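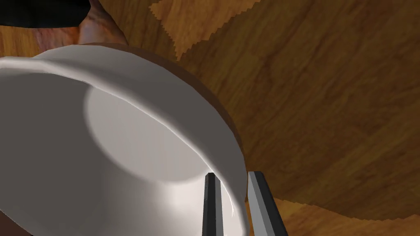 Rejected pieces from the September casting runs at Honness were sorted by defect last month, and base cracking came out ahead of glaze faults and rim chips combined. Most of the cracks start where the floor of the piece meets the wall. A white bowl with a flat, round base inside and a sloping wall has that junction all the way around, and the slip drains toward it when the mold is tipped. If the floor casts thicker than the wall, the two shrink at different rates and the stress collects at the line between them.

Karla Arellano at the Witton shop ran two batches to test drain time. The first was drained upright after 22 minutes, as the old shop card says. The second was drained at the same point, but the molds were left inverted on slats for another 3 minutes before being turned back. Floor thickness in the second batch matched the wall to within a millimeter. The first batch had a visible ridge of extra clay at the junction on nearly every piece.

Slip from Tuncer and slip from Sindum behaved alike in this respect. The Sindum slip needed more water to pour well and took longer to release, so the card will list it separately.

Members casting at Witton should use the inverted drain from now on. Do not sponge the junction while the piece is still in the mold. Greenware should dry on open racks, away from the heater, and be fired to 700 °C before any sanding of the foot. Revised cards are on the shelf by the mixing tank; please discard the old ones.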